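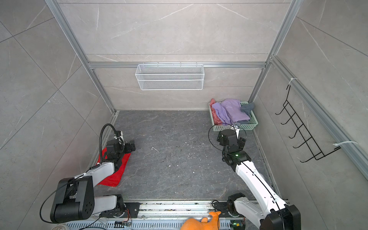
Marble-patterned tiles, pale grey with white veins, behind a wire basket on its hooks.

The second life of marble

Renato Gatchalian licks his thumb, rubs it across a slab of grey stone and grins at what comes up. A vein the colour of milk, thin as cotton, running off towards the corner. Then the wet patch dries and the vein goes quiet again. "Every time," he says. "I've done this since I was a boy and I still want to show someone."

He is showing me in the yard at Fajardo, a town that smells of cut stone from one end to the other. You get off the bus, and there it is, a bit like rain on a hot road. The kerbs are marble. The bus shelter bench is marble (cold, even in September). Behind the school there is a marble table tennis table with a steel net, and the children play on it so fast that I gave up trying to follow the ball.

I came because I love the stuff and wanted to know where all of it had gone. For years the big quarry sent its best blocks away for bank halls and hotel stairs. Then the banks closed their halls and the hotels put down carpet, and an awful lot of good stone was broken up for hardcore. Gatchalian's workshop, Truketti, buys it before the hammers get there. He has a staircase from a department store, stacked step by step under a tarpaulin, each tread worn into a shallow dip by shoppers. He won't sand the dips out. People ask him to, and he sends them to another yard!

Marble starts as limestone, which is to say as shells and mud at the bottom of a warm sea. Bury it deep, heat it, squeeze it, and the grains grow into one another until the whole mass is crystal. The veins are the dirt: clay, iron, a bit of carbon, smeared and folded as the rock moved. I find this wonderful. The purest marble is plain white, and the part that most of us fall for is what got in by accident.

Which brings us to copies. I had expected Gatchalian to be rude about printed tiles, and he isn't at all. His own bathroom has them. Marble hates lemon juice, vinegar and most bathroom cleaners, and a good tile shrugs off the lot. What he enjoys is hunting for the repeat. Stand in front of any marble-patterned wall for long enough and you may find the same vein turning up twice, perhaps spun round to hide it. He tells me the makers at Nurneo, down the valley, print 70 different faces for one pattern so that a kitchen wall can go up without a twin in it. He found one anyway, in his sister's flat, over dinner, and was asked to sit facing the other way.

People have been faking marble for as long as they have been cutting it. At Plarkden, a chapel up a steep lane of 233 steps, the columns by the altar are pine, painted in 1728 by a travelling workman who left no name. From the door they are perfect. Close up you can see where he got bored: the veins on the back of the left-hand column are hardly more than squiggles, and one of them, I swear, is a fish. I went round it 2 more times to be sure. Feathers were used for the fine lines, dragged through wet glaze with a slight shake of the wrist, and there are still painters who work that way.

Gatchalian had a go once, on an old door. It hangs in the workshop toilet and looks, he admits, like bacon.

On Friday afternoon the saw stops early and the yard is hosed down. Water runs over everything at once, the stairs, the offcuts, a sink somebody ordered and never fetched, and all the colours come up together, green and rust and a deep blue-grey I hadn't noticed all week. I missed my bus. The next one was at six, so I sat on the cold bench and looked at the kerb.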